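Motisel: a word list of sunset and sky colors

Hi! This is the README for Motisel, my slightly obsessive collection of the words people use when they talk about the color of the sky. It started as a notebook, moved into a spreadsheet, and is now a folder you can download and do what you like with.

What you get

motisel_terms.csv has 823 color terms, one per row. The columns are term, language, base_color, time_of_day, source_id and notes. Please do read the notes column, I spent far too many evenings on it.

motisel_quotes.csv has more than 3,000 short quotes showing the terms in use, mostly from letters, walking diaries and old weather logs. Join it to the first file on source_id.

sources.txt lists where everything came from. If a line starts with a question mark, I had the page in my hands once and haven't managed to find it again (sorry!).

There are 13 languages so far. German and Hungarian are in good shape thanks to Selina Aigner and Máté Fodor, who both went through my rows and fixed an embarrassing number of accents. The Portuguese part is thin and I'd love some help with it.

How the base colors work

Every term gets exactly one base color, even the awkward ones. "Apricot" goes to orange. "Peach" goes to pink, and yes, Maya and I argued about that for most of a Thursday. Anything that describes a fade, like "ember into slate", is filed under the color nearest the sun, with the second one in notes. If you'd rather have them split, there's a script called split_fades.py that makes two rows out of each. It's slow but it works.

Known problems

Time of day is a guess in a lot of the diary quotes. People write "the sky went copper" and then move on to what they had for supper.

Some terms show up twice with different spellings. I've left them in on purpose, so don't dedupe before you've looked.

The file is UTF-8, but older copies (anything before version 2) were not, and they'll turn your umlauts into soup. 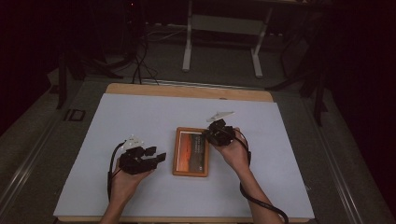

Small sunset print in an orange-brown border. I'd file this sky under "orange", with the darker band in notes.

Using it

Take it, change it, print it on a tea towel. A credit to Motisel is nice if you have room for one. Beat Aebischer built a little paint-mixing chart out of the orange rows and it made my whole month, so if you make something, please send it over!

Adding terms

Open an issue with the term, the language and at least one quote. No quote, no row, that's my one firm rule. I go through the pile when I can, usually late in the evening, and August is always slow because I'm away walking.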